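**Where do I store drink bottles when the fridge is full?**

Pak-hei Fang
My bottles end up lying on the marble counter. Is there a better way? I have 20 in September.

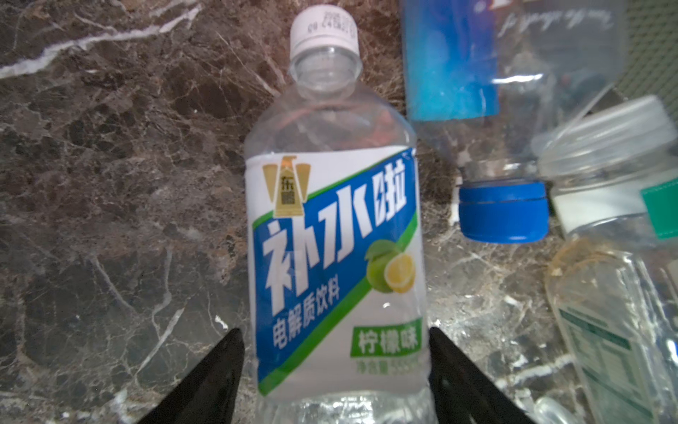
*Lemon electrolyte drink, 555ml, with two other bottles*

**Jarmo Kokkonen**
Stand them up in a low crate in a cabinet – mine holds 10. Keep them away from the stove, and put the oldest date in front.

**Dalgleish**
I just leave mine on the floor by the door. Works fine.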